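Study Tables in the Durnport Library: How Long Do Students Stay?

Term project report, Introduction to Survey Methods
Livthorpe College

1. Background

The Durnport branch library has two study rooms. The older one, on the ground floor, has long dark tables that seat eight. The newer one upstairs was refitted with small light tables for one or two people. Library staff told our group that the upstairs room fills first most afternoons, but they had no numbers to show it. Our project looked at which room students pick and how long they stay once they sit down.

We expected that students working alone would go upstairs and that groups would stay on the ground floor. We also expected longer stays upstairs, where it is quieter. The second guess was wrong.

2. The tables

Most of the comments we got were about table size and surface. Light wood was liked by more students than dark wood, mainly for reading on paper. Rounded corners came up several times in the written answers, usually from people who sit sideways with a laptop.
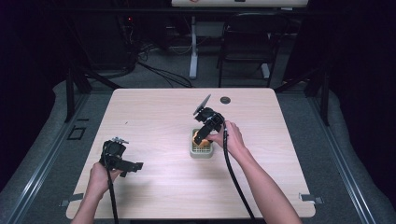 3. Method

We used a one-page paper form and a sign-in sheet at each door. Students wrote the time they came in, the time they left, and whether they were alone or with others. The form had 15 questions, most of them check boxes, with two open questions at the end. We handed out 200 forms over the month of October and left a return box by the stairs.

The sign-in sheets gave us 659 visits. Some students came many times, so this is a count of visits and does not tell us how many different people used the rooms. We left out entries with no leaving time. We entered everything into a spreadsheet by hand, and a second group member checked each page against the paper.

One problem was the first few mornings, when the upstairs sheet was placed behind the door and was easy to miss. We moved it to the printer stand. The early counts for that room are probably too low, and we did not try to correct them.

4. Results

Students who came alone chose the upstairs room more often, as we expected. Groups mostly went to the ground floor, but pairs were split between the two rooms.

Stays were longer on the ground floor. The average stay there was 17 minutes longer than upstairs. From the open answers, the likely causes are the outlets under the long tables and the fact that people could spread out their books. Several students wrote that the small tables are fine for one notebook and a laptop but get crowded after that.

Noise was mentioned less than we thought it would be. Temperature was mentioned more, mostly for the seats near the upstairs windows after 4 p.m.
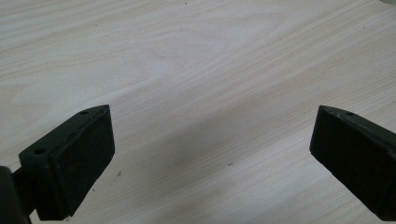 Figure 2. Light wood tabletop with a wavy grain.

5. Limits and next steps

The project covered one month in one library, and the forms were returned only by people who chose to fill them in. A repeat in March would show whether the pattern holds when it is not close to midterms. We would also add a question about outlets, which we did not ask about directly.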